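件名: Re: [girach-dev] 把持計画ベンチマークの既定シーン差し替えについて
差出人: Majdi Rizk
宛先: girach-dev メーリングリスト

Koller さん、みなさん

差し替え案、読みました。反対とまでは言いませんが、今の根拠で既定を変えるのは早いと思います。引用しながら書きます。

> Gion Koller wrote:
> 次のリリースで、把持計画ベンチマークの既定シーンを Plutum 生成の部屋に
> 切り替えたいと考えています。現行の手作りシーンは 10 個しかなく、
> 新しい計画器はどれもほぼ満点を出すので、差がつきません。
> Plutum 側では 628 シーンを自動生成済みで、物体の形状も豊富です。
> 手元で回したところ、成功率は旧シーンより下がりました。
> つまり難易度は十分に上がっていると見ています。

成功率が下がったことと、難易度が意味のある形で上がったことは別の話です。下がった分がどこから来たのか、内訳がまだ出ていません。私が June のスナップショットを取ってきて、失敗した試行から 200 件を抜いてログを読んだ範囲では、失敗の大半は計画器に届く前に決まっていました。多かったのは次の二つです。

(1) 衝突メッシュの凸分解が粗く、凹部のある物体が塊として扱われる。把持候補がすべて「衝突」で落ち、計画器は候補ゼロのまま終了する。
(2) 初期配置の時点で物体が支持面にわずかにめり込んでいる。最初の数ステップで押し出されて動き、知覚側が出した姿勢と合わなくなる。

どちらも計画器の良し悪しとは関係がありません。これを「難しいシーン」として集計すると、メッシュの前処理が甘い構成ほど点が低くなるだけで、順位表としては旧シーンより読みにくくなります。

> 読み込み時間は許容範囲です。CI では 90 秒の枠に収まっています。

収まっているのは、凸分解のキャッシュが効いているときだけではないですか。キャッシュを消してから流した結果も貼ってください。Bruneck の共有ランナーはジョブごとにキャッシュが飛ぶ設定のはずです。Uddin さん、今もそうでしたっけ。

> 見た目も以前よりずっと実環境に近く、知覚モジュールの評価にも
> 使えると思います。

ここがいちばん引っかかっています。レンダリングがきれいになったことは認めますが、「実環境に近い」を何で測ったのかが書かれていません。以前 Belhaj のシーン集を入れたときも同じ言い方をして、結局、セグメンテーションは背景の単調さに乗って高得点を出し、実機のデータに持っていった途端に崩れました。あのときの報告は Ki さんがまとめてくれたものがアーカイブにあります。今回はあれと同じ表を先に作るべきです。

具体的に、生成シーンから一つ挙げます。

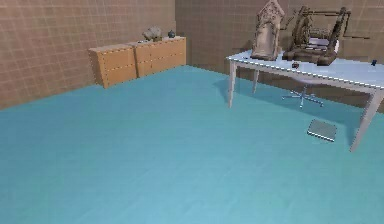
凸分解の既定値は、このシーンを読み込ませるだけで怪しくなります。机の上の焦げ茶色の木製機構は、柱と横木と丸みのある部品が組み合わさっていて、隙間がどう扱われるかで把持候補の数がまるで変わるはずです。奥には白っぽい灰色の塊も見えていて、私には機構の一部なのか別の物体なのか絵からは判断できません。アノテーションが一物体になっているのか二物体なのか、どなたか確認してもらえますか。ここが曖昧だと、知覚の誤りと正解ラベルの誤りが区別できなくなります。

同じシーンでもう一点。床に灰色の平たい長方形の物が寝ています。ノートパソコンかタブレットか薄い本か、といった形です。平行グリッパで床から薄物を取らせるなら、縁に指を入れる動作か、滑らせて起こす動作が要りますが、現行の API は上方からの把持と側方からの把持しか候補に出しません。これが対象物に入っているなら、測っているのは計画器の探索性能よりも動作プリミティブの有無です。対象から外すか、別カテゴリに分けてください。

背景についても、壁は両面とも同じ調子の四角いタイルの繰り返しで、床は青緑の広い面が続くだけです。机の下の影と椅子の脚あたりは多少ましですが、深度推定やセグメンテーションの頑健性をこれで語るのは苦しいと思います。少なくともこの一枚を見て「実環境に近い」とは私は書けません。

ということで、既定を切り替える前に次をお願いしたいです。

・失敗を「読み込み」「初期配置」「知覚」「計画」「実行」に分けて集計する。今のログには終了コードがあるので、スクリプト一本で済むはずです。
・凸分解の設定を二通りにして同じ計画器を回し、順位が入れ替わるかどうかを見る。入れ替わるならベンチマークとして出せません。
・初期配置のあとに静定ステップを入れ、動いた物体の姿勢を正解として取り直す。
・旧シーンは消さず、オプションで選べるように残す。回帰テストとしてはまだ役に立っています。

> 異論がなければ、今週中にマージします。

異論ありです。マージは待ってください。オプション扱いで入れるぶんには今すぐでも構いません。既定値のところだけ差分から抜いてもらえれば、私がレビューします。

Lehner さんが前に書いていた集計スクリプトが tools の下にあったと思うのですが、見当たりません。ブランチ名を覚えている方がいたら教えてください。

Rizk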